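Carby Hand-Held Gripper, ridged pad set
Sold by Irneo. Item 2407. Ships in July.
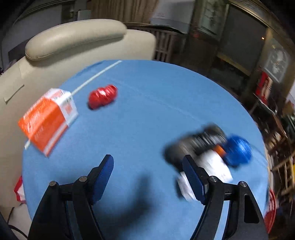 Rules for use, read before first session

Two-finger jaw, black, blue pads. Works on boxes, cans, soft packaging, most tabletop stuff.

Keep fingers out of the jaw. Obvious but every new operator does it once.

Pivot bolts: check at the start of each shift. Hand tight plus a quarter turn, no more. Pads get wiped between object sets, dry cloth only, no alchohol, it hardens the ridges.

Max load 479 g. Over that the linkage flexes and your width readings are junk.

Plain tablecloth recomended, pulled flat. Open the jaw all the way before each reach. Slow approach. If the item slips, let it lie, log it, start over. Don't fix it with your other hand and keep recording.

Pads: replace after 1154 grasps or when the ridges go smooth, whichever first. Spares in packs of 12.

House rules sheet written by Minttu Juntunen, free with every order. Bulk or school pricing, ask Sivaprasad Rajan at the Irneo desk, mornings best.

Recently viewed
Carby spare pads, blue, 12 pack
Retamal wrist strap
Sernuslow tabletop mat
Carby pivot bolt kit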